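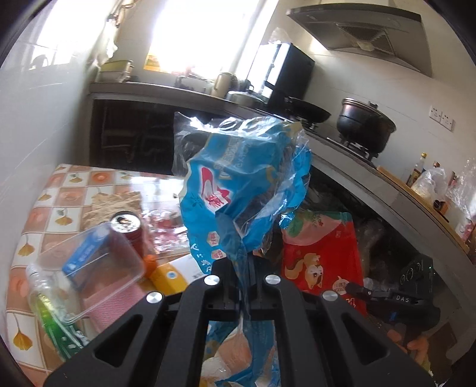 Slide 1. Kitchen and table, packaging still out.

Speaker notes - "What the Table Tells You: Sorting Household Packaging"
Mirko Lombardi, Jerbridge Household Workshop
December 13, 2022

Leave slide 1 up while people find seats. Start when the side door closes.

Opening

Thank the Dumlao library for the room. Mention that the handout is on the chair by the entrance and that the last page is the sorting sheet.

Say what the talk covers: the packaging that collects in a kitchen between one trash day and the next, and how to clear it in one pass. It does not cover food waste. Ivard did that one in September and her notes are at the desk.

Ask who has a bag full of bags at home. Wait for hands. Go on.

Slide 1, talking points

Stay on the table first. It has a drink can, a bottle, a clear container on its side and a yellow and white box. There is a loose clear bag behind the can. Most people would call this one job, "clear the table," and sweep the lot into one sack. For sorting it is at least four jobs, and the bags are the one people get wrong.

Point to the blue bag in the middle. It is crumpled, printed, and see-through at the edges. Thin printed film like this is what our local plant pulls off the belts by hand. The red one behind it, with the cartoon dog, goes on the same pile as far as we are concerned tonight. Bright printing says nothing about what the bag is made of. Look for the mark on the back, near the bottom seam. No mark means trash.

Then the clear container. There is a blue label inside. Labels that are loose come out before the container goes in the bin. Labels that are glued down can stay. Somebody will ask about washing. Answer: a quick rinse with leftover dishwater, no soap, no scrubbing.

The can has been opened. Cans are easy. Tip out what is left, rinse, do not crush if your hauler sorts by shape. Ours does.

The bottle with the green label still has something green in it. Full or part-full bottles do not go in recycling in Jerbridge. Empty first, cap back on, then in. Repeat this one, it comes up every time.

Yellow and white box: I can't tell you from here whether it is coated. Do the tear test. Rip a corner. If a shiny layer stretches before it tears, it is coated and goes in the trash. Hold up the two sample boxes and tear both. Samples are in the gray tote.

Now the counters. Back by the window there is a clear bag on top of the microwave, and another clear bag on the cutting board at the right, next to the sauce bottle. Ask the room where their own bags end up. The usual answers are on the microwave, on the fridge, and in the gap beside the stove. The point is that bags go wherever there is a flat place at hand height. If you want them in one spot, give them a container at that height, near where you unpack.

Glass sauce bottle: rinse, lid off, lid in with the metal if it is metal. Leave the small condiment bottle out of the discussion unless asked.

Slide 2, the one-pass method

No picture on this slide, just the list. Read it slowly.

Clear one surface. The table is best because you can walk around it.
Pull the film first. All bags, all wrappers, into one bag.
Liquids to the sink.
Metal and glass on the left, hard plastic on the right.
Paper and boxes last, flattened.
Wipe the table.

Explain why film comes first. Film hides things. At the last workshop a woman from Kuvier Street found her house key under a bread bag. You can tell that story if time allows. Keep it short.

On tablecloths: with a patterned cloth like the one on slide 1, the ginkgo leaves and the round medallions make it hard to spot small bits. There is a small orange item beside the can that you could easily miss against the orange leaves. Run a flat hand over the cloth after sorting. If it is fabric, take it outside and shake it.

Slide 3, numbers from the pilot

We ran the sheet with 12 households for five weeks. Between them they filled in 200 sheets. The film pile was the biggest by count and the smallest by weight. 1000 bags sounds like a lot, but that pile fit in the back of my car.

Do not compare this with the city figures. The city weighs by truck and we counted by hand.

What people said on the sheets:
The tear test was the most useful part.
Rinsing was the part they skipped.
Three households stopped after week two. Two of them were away and one didn't like the form. The form has been changed since, it is one side now.

Slide 4, storage

Two containers are enough for most kitchens. One for film, one for everything rigid. A third for paper if you have the floor space.

Cabinet under the sink is the normal choice. Check for drips first - a damp bag of paper is trash. If the space under your counter is already full of shopping bags, empty that before you buy anything.

Do not store film next to the stove. Someone always has a hook there. Move the hook.

Exercise, if we have the long slot

Split the room by rows. Each row gets a tote from the back. They have five minutes to sort it on the folding table using the one-pass list. I walk around and do not help. After that, each row names one item they argued over.

Expect the arguments to be about coated boxes, bottle caps, and bags with zippers. Zippers: cut off or trash the whole bag.

If we have the short slot, skip this and go to questions.

Questions I usually get

Do I have to take the tape off boxes? No.
Black plastic trays? Trash here. Ask again next year.
Can I put the film bag in the blue cart? No. Drop it at the Dumlao depot, round the back, weekdays until closing.
Does the store take bags back? Some do. Check the bin at the door for what they accept.

Close

Ask for the sorting sheets to be left on the table. Pens go back in the box. Put slide 1 up again while people pack up, and stay by the screen for anyone who wants to ask about a particular item.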